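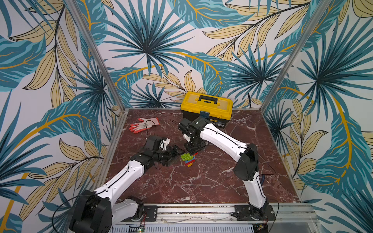 **Jerko** is the nickname for a motion fault in two-armed tabletop robots, and I've been keeping this article up since my own Naltier pair came down with it in November. One arm freezes for 142 milliseconds, then tries to catch up all at once — hence the name.

## Cause

On the Naltier it's nearly always the cable. The wire to the wrist gets pulled tight when the elbow opens all the way, the connector lifts a hair, and the servo drops off the bus. When it comes back it reads its old target and lunges (mine threw a toy brick clean over the back wall!). The controller logs this as error 628, which the manual files under "other."

## Safety

Keep your fingers out from between the grippers while the power is on, even if both arms look parked. I learned that with a bruised thumb.

## Fixes

Leave more slack at the elbow and clip the cable on both sides of the joint. The Salcombe firmware also caps catch-up speed at 20 percent, and I'd run it no matter what. After both changes I got through 500 stacking cycles with one freeze and no lunge.

## See also

- Nkosi stall
- Bus dropout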